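I first heard of the Tramex club from a mate whose daughter came home wanting to talk about finger pads over dinner. Finger pads! So I rang up Rizwan Howlader, who runs it, and he told me to stop asking questions over the phone and come along. I did, I stayed the whole afternoon, and I've had trouble talking about anything else since.

The club has 18 members, mostly first and second years, and they've been going since February. What they're doing is teaching a robot arm to tidy a table. The arm itself is called Paul (after a member's uncle, who has apparently been told and is thrilled) and it lives back at the workshop. The part I got to see was the showing. You hold a gripper in your own hand, with a camera on it, and you do the job yourself over and over so that Paul has something to learn from later.

"People turn up expecting to write code on day one," Rizwan told me. "I hand them the gripper and say, pick that up nicely. Then do it again. Some of them love it straight away and some of them look at me like I've asked them to do the dishes." 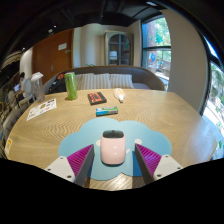
I asked him what "nicely" means, because it seemed to be doing a lot of work in that sentence. He laughed and passed me over to Piyumi Haque, a second year who has done more of these recordings than anyone else in the club.

"You come in level, you come in slow, and you don't change your mind halfway," she said. "If I dither, Paul's going to dither. We had a whole batch from February where I kept stopping just short of the thing, I think I was nervous, and the arm picked up the habit. It'd go up to a block and just sort of hover there, being polite."

They threw that batch out. It was 383 recordings, and she can still tell you the number without looking it up, with real pain in her voice. The set they're building now stood at 796 when I visited, and every one of them gets watched through by a second person before it's allowed in. I sat in on a bit of that as well (bring a biscuit).

What surprised me was how much they argue about clutter. I'd have cleared everything off and kept it simple! Piyumi was very firm with me on this.

"Our first ones were all on a bare bench at the workshop. Lovely and neat. Then we put a drink can next to the block and Paul had no idea what to do with himself. Real tables have stuff on them, so now we leave stuff on them."
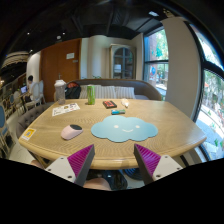

Rizwan's own background is in packaging lines, where he spent years at a firm called Arnby keeping machines going that did one thing very fast. I wondered if that made him impatient with all this slow hand work. He thought about it for a good while.

"At Arnby, if a carton was turned the wrong way, the line stopped and somebody walked over. That was the whole plan. These kids want the arm to cope with the carton being the wrong way round, and I find that a much more interesting problem. I'm also a bit jealous, to be fair. I'd have loved this at nineteen."

The next thing on the calendar is the Tidberg, a student meet where each team gets 4 minutes to clear a table they've never seen before. Nobody on the team has entered before, and the rules run to many pages, most of which seem to be about what counts as dropped. Piyumi has read the lot. She reckons they'll be fine on the small boxes and is worried about anything round and shiny, so that's what she's been practising.
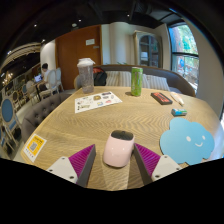 Lining up on the pink one, with the rest of the table left as it was.

I had a go myself, naturally. It's harder than it looks! Your wrist wants to twist at the last second, and you don't notice until Piyumi plays it back for you and says "see, there" in a very kind voice. My three attempts were not kept.

Before I left I asked them both what they'd like to have by the end of the year. Rizwan wants a second gripper, so that people aren't waiting around for a turn, and a better way of labelling files than the one he made up himself. Piyumi wants Paul to put something down gently.

"He's getting all right at picking up," she said. "But the letting go is awful. He opens his fingers way too high and it just goes clunk. I've told Rizwan we're doing a whole month on letting go after Tidberg, and he's said yes, so you can print that and then he's stuck with it."

Consider it printed. New members can join at any point in the term, and you don't need any experience with robots, though Rizwan does ask that you come to two sessions before deciding it isn't for you.

Posted 22/05/2024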